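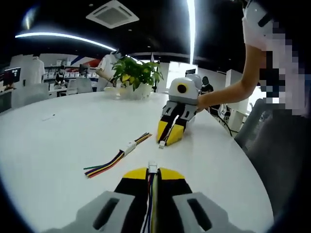 Page last changed: February, by K. Samarakoon

Let the cables lie on the table

I have an opinion about cables which my friends find too serious for such a small thing. I think a loose wire should be sorted on a big, pale table, in plain view, and never inside a drawer or a box.

At home in Clusham I kept a box of them for years. When I finally turned it over there were 153 pieces, and I could name the use of 21. The rest I had kept from fear. My neighbour Gwion Mostyn says the box is the proper place, as a cable out of sight disturbs no one. I respect him, but I have seen him search for the lead of his stereo during a whole evening.

On a white table the colours do half of the work. Green, black, purple, yellow and red wires, spread like a fan from one white plug, can be read from where you stand. In a box the same bundle is only a dark knot. I also like a plant on the table, even one with some yellowish leaves. It makes people stay longer and be more patient with their hands. 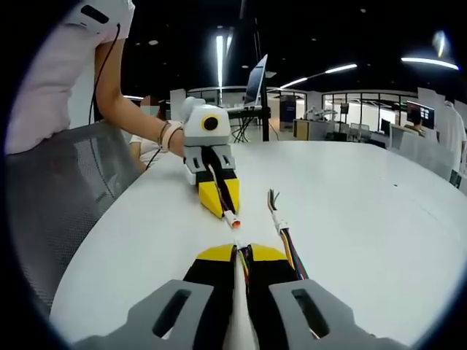
What I ask of the table

It should be large, with a rounded edge, and most of the top should stay free. Two bundles with a good space between them are easier to handle than ten in a heap. Bare wire ends must point away from the other bundle, or they catch and you begin again.

I would also leave the chairs near but do the sorting on my feet. Gwion sits, and he gives up after 25 minutes. He has now bought a second box.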